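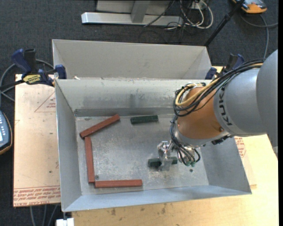

Third season on the Flasmont roadbook holder now, so time for a proper writeup. Bought it for the Jindevside enduro rally, kept it on through two winters of desert riding and one very wet club event. Short version: good unit, annoying knob, fix your wiring before you start. Mine lives on the left of the tower with the ICO above it. First thing I did was learn to mark my notes up in color, and I stick to two. Red for danger, dark green for fuel and water. Bright highlighter washes out in full sun and the darker stuff doesn't. Tried yellow for a year. Useless by noon.

Mounting. Took me a whole evening. The bracket is drilled for the older towers and mine needed two holes opened up with a round file. Instructions are one sheet, folded small, and the drawing is of a different model. Bolts are decent though. Used threadlock on all of them and none have backed out.

Motor. Strong. Pulls a full day's roll without dragging, even when I taped it badly and had a fat join in the middle. My old Howells would stall on a join like that and you'd be poking at it with a glove on. The Flasmont just chews thru. It is loud, you can hear it at idle, you can't hear it moving.

Switch. Here is where I get grumpy. Thumb switch on the bar is fine, good click, works with thick gloves. But the cable comes out the bottom and points straight at your knee. Snagged it twice on day 1 at Jindevside, second time it pulled the plug half out and I rode 8 km with no scroll. Zip tied it up along the clutch cable after that and no trouble since. Should come with a longer lead or a side exit.

Manual knob. Too small. Too smooth. If the motor quits you need that knob and with muddy gloves it just spins in your fingers. I wrapped mine in old inner tube. Looks awful, works great.

Window. Scratches easy. Mine has a haze on it from dust and wiping with a dirty glove (my own fault, I know). Replacements are cheap enough and take 2 minutes to swap. Keep one in the truck. Low sun in January is when it bothers me most, heading west in the afternoon you are reading thru a fog.

Rain. Seal held up on the wet event. Bit of misting inside the top corner, paper stayed dry. The Howells leaked from new so this is a big step up for me.

Lighting. There's a strip along the top edge. Ok for a dawn liaison, weak for real dark. I added a small Lurnano lamp clipped to the fairing and that sorted it. Draws next to nothing. Lurnano also do a heated grip kit on the same plug but I haven't tried it.

Power. Runs on 12 volts, put it on its own fuse. Please. I shared mine with the horn to start with and lost both halfway round a special. Dumb.

Vibration. At roughly 60 mph on washboard the whole box buzzes and the smaller tulips get hard to read. Thin strip of foam behind the bracket helped a lot. Not perfect.

Would I buy it again - yes. For a first rally on a budget the Howells is still ok if you seal it yourself and tape your joins flat. If you plan on more than a couple events a year spend the extra and get the Flasmont. Just sort that cable before you leave the driveway.

Pros: strong motor, good seal, easy window swap
Cons: cable exit, slippery knob, weak light, instructoins

Posted January 25, 2019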